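Thread: Folding sweaters vs. hanging them, small closet

nelunon
Moved into a place with one closet and 3 shelves. I've always hung my sweaters, but the shoulders are stretching. Do you fold everything, or only the heavy knits?
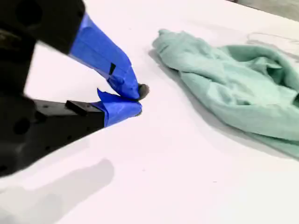

The shelves are deep, so stacks fall over when I pull from the bottom.

teguh_g
Fold all knits. Sleeves in, then thirds lengthwise, then in half. Keep stacks to 8 or fewer.

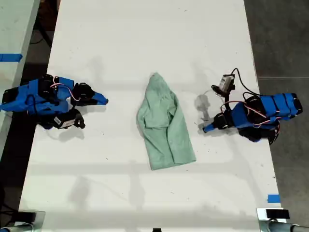 I'd put the heaviest ones at the bottom. Fleece can go on a hanger if you're short on shelf space.

Uvberg
Disagree on fleece. Mine got bumps at the shoulders after one winter on thin hangers. Rolling works better.

Two ways I'd do it:

1. Roll from the hem up and stand the rolls in a drawer.

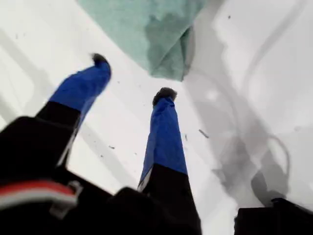
2. If you have no drawer, use a bin on the shelf and pull it out like one.

teguh_g
Rolling takes more room for thick stuff. I tried it and went back to stacks by September.

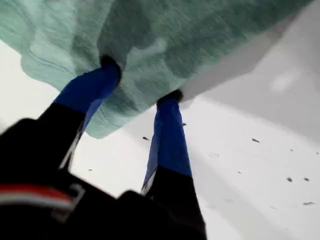 Re: Folding sweaters vs. hanging them, small closet

nayara_d
Padded hangers fixed the shoulder bumps for me. I still fold wool.

nelunon
Thanks. Folding the wool, and I'll try a bin for the fleece.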